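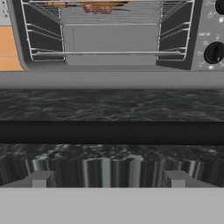
Small oven, small kitchen: odds and ends

Print this page
E-mail this page

Notes from the last couple of months, mostly about countertop ovens as that's what people keep writing in about, then some other bits. No particular order. Skip what you don't need.

CLEANING THE RACK

Take it out cold. Washing-up bowl won't fit it, so lay it on an old towel in the bath, another towel over, very hot water to cover, half a cup of biological washing powder. Overnight. Rinse in the morning and most of the brown wipes off with a sponge. Stubborn bits – ball of scrunched foil, rub along the rod, never across.

Don't put a plated rack in the dishwasher unless the booklet says so. Mine went dull after one go and has stayed dull.

Side supports: usually lift up and then in towards the middle. If they don't move, look for a little screw at the front end. Same bath, same towel. Dry them standing up or you get rust at the bends.

Rack squeaking when you slide it? Dab of cooking oil on kitchen paper, wipe along the edges, wipe off again. Lasts a month or two.

CLEANING THE INSIDE

Bicarb and water, thick as toothpaste. Spread on the floor and back, keep well off the elements. Leave 30 minutes for ordinary grease, longer for the black stuff. Wipe, wipe again, wipe a third time because bicarb leaves a white bloom that smokes a bit when you next heat up. A drop of vinegar in the last rinse sorts it.

Unplug first. Yes I know.

No spray oven cleaner in the small ones. The smell hangs about for days and it gets on the elements whatever you do.

Crumbs – shake the tray out after every use, not every week. Burnt crumbs are most of what people think is a faulty oven.

WHICH SHELF

Toast and anything you want brown: top. Cakes, scones, small pies: one down from the middle, as the top element is nearer than you're used to. Baked potatoes anywhere. Fish on the middle with foil loosely over for the first half.

Most recipes want the temperature dropping by 10 or 20 degrees in a small oven. Buy an oven thermometer, hang it in the middle, write down what the dial says against what it says. My dial is out by a mile at the low end and nearly right at the hot end. I taped the list inside the cupbord door.

Turn the tin round halfway. The back always catches.

Don't line the floor with foil. It throws the heat back up and can touch the lower element. A tin on the rack below does the same job for drips.

FROM THE POSTBAG

Zoi Psarras in Estcombe wrote in February about stale bread. She runs the loaf under the cold tap, crust only, quick, then 6 or 7 minutes in a moderate oven. I'd always been told this and never done it. Did it with half a tin loaf and the crust came up lovely, middle soft. Eat it the same day, it goes like a brick by evening.

She also keeps the outside leaves off leeks for the stock bag. Freezer, big bag, add to it as you go – onion ends, celery tops, parsley stalks, carrot peel if scrubbed. No cabbage, no sprouts, it makes the house smell of school. When the bag's full, simmer an hour, strain, done.

Another reader asks how to stop lids vanishing. Store the boxes with lids on. Takes more room, saves your temper. Or get rid of every box that hasn't got a lid today and see how many you miss. I got rid of a carrier bag full.

SINKS AND DRAINS

Slow sink: kettle of hot (not boiling if you have plastic pipes) water, then a good squirt of washing-up liquid, wait, second kettle. Try this before anything from a bottle. If still slow, bucket under the trap, unscrew by hand, have a look. Rubber gloves. Take note which way up the washer went.

I've used the Flutow sink strainer for a year, the fine one. It catches rice, which the old one let through. Needs a bang on the side of the bin every time or it blocks itself.

Limescale round the tap base – kitchen paper soaked in white vinegar, wrapped round, leave it an hour. Not on gold coloured or brushed finishes, it marks. Rinse well. Old toothbrush for the join.

Smelly waste pipe in hot weather is generally the overflow. Pour a jug of hot soapy water down the overflow hole, a bit at a time, bottle brush if you can get one in.

KNIVES, BOARDS, ETC

Board sliding about: damp dishcloth under it.

Wooden board gone furry, wet it, let it dry, sand lightly with fine paper, oil. Do it again next day. Food grade mineral oil, not sunflower, that goes sticky and smells of old chip shop.

Onion smell – cut lemon and coarse salt, rub, rinse cold.

Blunt knife? The bottom of a mug, unglazed ring, few strokes each side at a shallow angle. It'll get you through a tomato. Proper sharpening when you have time. Karagiannis the hardware shop does them while you wait if you go before 10, and they'll do scissors as well, though not the pinking sort.

CUPBOARDS

Write the date on the lid of spices when you open them. Anything that smells of nothing goes on the compost.

Flour in the freezer for 3 days when you get it home, then into the jar. No weevils since.

Sticky shelf paper that won't come off, hairdryer on warm and a plastic scraper, start from a corner. Whatever glue is left comes off with a bit of oil, then washing-up liquid to get rid of the oil.

Tea towels gone grey: boil wash with soda crystals, 2 heaped tablespoons straight in the drum. No fabric softener on tea towels ever, they stop drying things. Same for microfibre cloths.

I was sent a tub of Tidance cleaning paste to try. Good on the hob rings and saucepan bottoms, too scratchy for the oven glass, I can see the marks in sunlight now. Use the bicarb on glass.

OVEN GLASS

While on that. Bicarb paste, leave it, then a plastic scraper or an old bank card held flat. Brown runs between the two panes are a different job, the door has to come apart, and on some small ovens it just doesn't. Live with it.

QUICK ONES

Porridge pan: cold water straight away, never hot.
Burnt milk – bicarb, inch of water, simmer ten minutes, leave to cool in it.
Tight jar, rubber glove. Or tap the lid edge on the worktop all the way round.
Candle wax on a cloth: freezer, crack off, then brown paper and a warm iron.
Brown sugar set hard? Slice of bread in the jar overnight.
Fridge seal gone loose, clean it first, it's often only jam. Then a thin smear of petroleum jelly along the hinge side.
Ginger keeps in the freezer whole, grate it frozen with the skin on.

Next time freezers, defrosting and what to do with all those half bags of peas. If you've a good way of getting turmeric out of a white worktop please send it in, I have tried lemon, bicarb and swearing at it.

Contact us | Copyright Estcombe Household Notes, all rights reserved | Back to top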